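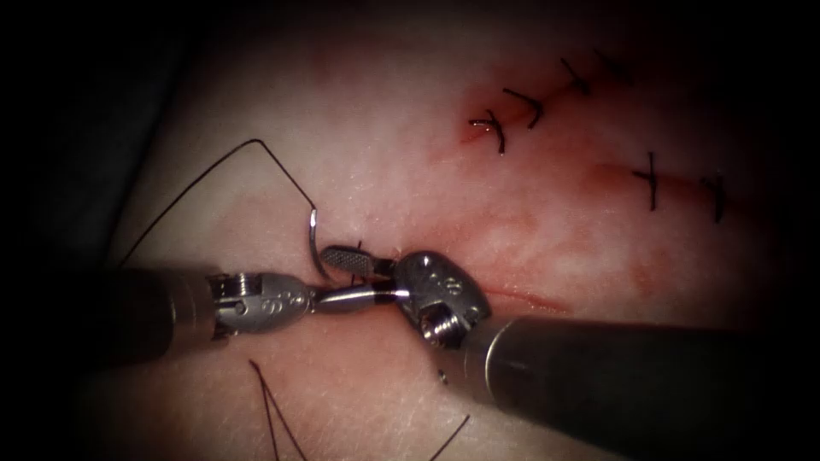 Figure 7.1 Two instruments meet where a suture is being placed in a pink tissue pad.

Chapter 7
Thread, Cord and Rope

Key terms: fiber, filament, staple, ply, twist, tensile strength, knot strength, creep

A thread is a long, thin bundle of fibers that acts as one piece. It can be pulled hard without coming apart, but it has almost no strength when pushed. Nearly everything in this chapter follows from that difference.

Fibers come in two forms. Staple fibers, such as cotton and wool, are short and must be twisted together before they will carry a load. Filaments, such as silk and nylon, run the full length of the thread. A single nylon filament can be used alone, as in fishing line, or braided with others.

7.1 Why twist works

Pull on a loose tuft of cotton and it slides apart with little effort. Twist the same tuft and pull again. The twist presses the fibers against each other, and the friction between them resists sliding. More twist gives more strength, up to a point. Past that point the fibers lie at such a steep angle to the thread that they share the load poorly, and the thread kinks.

The rope works at Kuvlow kept a test book from its first November of trading. Each sample was 400 millimeters long and was loaded until it broke. The strongest hemp cord in the book held 3,645 newtons. Most of the samples that failed early had broken at a knot. We will use the Kuvlow results again in Section 7.4, along with a smaller set from the net makers of Cisternas.

7.2 Knots and bends

A knot makes a thread bend sharply. The fibers on the outside of the bend are stretched more than those on the inside, so they break first. A cord rated at 1,000 newtons when straight will hold less than that once it is tied - how much less depends on the knot and the material. Smooth filaments also tend to slip, and knots in them often need extra turns.
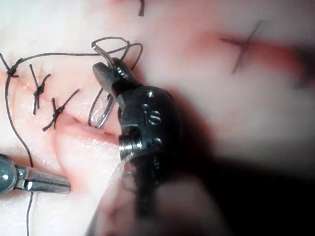 Figure 7.2 Curved needle with black suture thread. The incision has been partly closed.

Stiffness matters as well. A stiff thread springs back toward the shape it had on the spool, which makes it harder to tie. Braided threads are usually easier to handle than single filaments of the same thickness.

Before you read on

1. Find three kinds of thread or string at home. Untwist one end of each and sketch what you see.
2. Which of your samples are made of staple fibers?
3. Look at the map on the next page and locate Stinduvum and Bulberg. What crops grown there could be used for rope?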